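## 4. Primeira carga e configuração inicial

Esta secção aplica-se ao telemóvel Ulleo 4 com a versão de sistema fornecida de fábrica. Se o aparelho foi comprado recondicionado, comece pelo passo 3.

1. Retire a película de transporte do ecrã e do módulo das câmaras.
2. Abra a gaveta do cartão com a chave fornecida. Coloque o nano-SIM com os contactos virados para baixo e empurre a gaveta até ficar nivelada com a moldura.
3. Ligue o cabo USB-C ao carregador e depois ao telemóvel. O indicador de carga aparece no ecrã ao fim de alguns segundos.
4. Deixe a bateria chegar a 100% antes de ligar o aparelho pela primeira vez.
5. Prima o botão lateral até o telemóvel vibrar e solte-o.
6. Escolha o idioma, a região e a rede Wi-Fi.
7. Aceite a atualização do sistema, se for proposta. O telemóvel reinicia sozinho no fim.

> **Nota:** a atualização ocupa 800 MB. Com dados móveis, o operador pode cobrar o tráfego.

**Cuidado:** não use a chave da gaveta no orifício do microfone, situado ao lado da porta USB-C. Os danos causados desta forma não estão cobertos pela garantia.

### 4.1 Temperatura durante a carga

É normal que a parte de trás aqueça nos primeiros minutos de carga rápida. Se surgir o aviso «Carga em pausa», desligue o cabo, retire a capa e espere que o aviso desapareça. Carregue o telemóvel sobre uma superfície plana e rígida, longe de almofadas, mantas e luz solar direta.

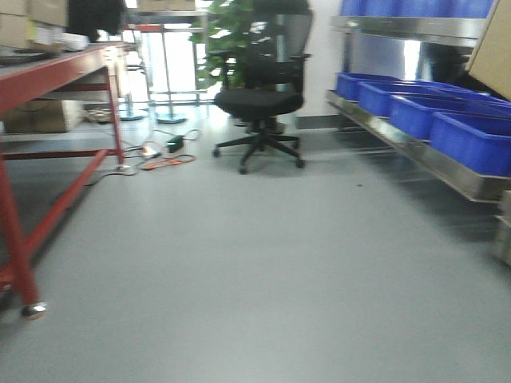 A carga rápida só funciona com o carregador Traddale incluído na caixa ou com outro compatível com o mesmo perfil. Com carregadores diferentes, o telemóvel carrega à velocidade normal e o símbolo do raio fica branco em vez de verde.

### 4.2 Limite de carga

Para reduzir o desgaste da bateria, pode fixar um limite:

1. Abra **Definições > Bateria > Proteção**.
2. Ative **Limitar carga**.
3. Selecione 80% ou 90%.

O número de ciclos pode ser consultado no mesmo menu. O limite mantém-se depois de reiniciar, mas é apagado por uma reposição de fábrica.

> **Nota:** o menu **Proteção** só existe a partir da compilação 111.

### 4.3 O telemóvel não liga

1. Carregue-o durante 30 minutos com o cabo original.
2. Mantenha premidos o botão lateral e o de diminuir volume até aparecer o logótipo.
3. Verifique se há pó na porta USB-C. Limpe apenas com um pincel seco e macio.
4. Se continuar sem resposta, contacte a assistência Groketham e indique o número de série impresso na gaveta do cartão.

**Cuidado:** não abra a tampa traseira. A bateria está colada e pode incendiar-se se for perfurada ou dobrada.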